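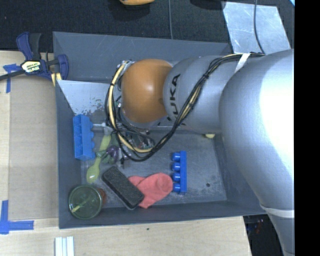 Mar 3, 2019

A slow, gray Sunday, and I spent most of it thinking about bins. The big gray one has gotten so scuffed on the bottom, all those light worn patches, and I found myself growing fond of it the way you do with an old baking tin. Scratches along the far wall too. I must ask Pirmin whether he wants it replaced before spring or whether we let it go on a while longer — I'd vote for longer.

The light blue building block was standing on its side against the wall, studs pointing out, and it took me straight back to the carpet at Grandma's and the tub we kept under her stairs. We had 66 pieces in that tub, and I know because my brother made me count them every time we packed up! I called him after supper to tell him so and we talked for over an hour, mostly about Mother's knee and the new stove.

Soup again tonight, with the last of the rye bread. Tomorrow I want to sort the drawer of odds and ends and write to Pirmin about the shelves.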